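We use cookies to keep you signed in and to remember your notebook settings. Accept all | Manage preferences

Glaze tests, March, second batch

Kiln came down to opening temperature just before lunch and I couldn't wait any longer, so I cracked the lid with my sleeves pulled over my hands (yes, Bushra, I know, gloves). The good news first: the Prellport ash glaze has stopped crawling! Every tile in that row came out covered right to the edge, even the ones I'd brushed on in a hurry at the end of the day. Sieving the ash a second time seems to have done it, although I also swapped the bisque to the Flemodow body, so I've changed two things at once like a proper amateur and will have to go back and split them.

The colour is still too green for me. Edgars loves it and wants it on his jugs as it stands. I was after something nearer wet slate and this is more like pond. I'll try dropping the copper next time and leave everything else alone.

The Kolis white is a mess. Pinholes all over the three tiles on the top shelf, fewer lower down. Unathi thinks the top of the kiln is running hot and she may well be right, because the cone up there had gone right over and was lying flat on the shelf, while the bottom one had only started to bend. I've put both cones in the tin by the sink if anyone wants a look. Please don't chuck them.

Slow cooling: Blair asked whether it's worth the extra electricity. I held for 2 hours on the way down this time and the matt glazes are much nicer to touch, buttery almost, where last time they felt like sandpaper. The shiny ones look exactly the same as before. So I'd say hold for the matts and don't bother otherwise, but I'd like to see it happen again before I tell Algirdas to rewrite the firing sheet.

Bits and pieces. The Žukauskas bucket has settled hard as a brick, so it needs a proper going over with the drill mixer and maybe a pinch of Epsom salts. Tile 7 has stuck to the shelf, my fault, glaze far too thick at the foot. I've chipped most of it away but that shelf needs grinding and a fresh coat of wash before it goes back in. We're also nearly out of wash.

Next firing: ash glaze with less copper on both clay bodies, Kolis white on the lower shelves only, and a cone on every level so we can settle the argument about the top. Edgars has bagged the middle for his jugs.
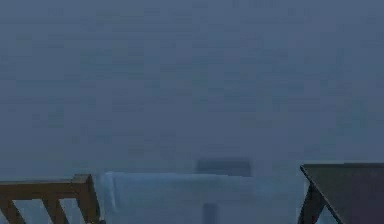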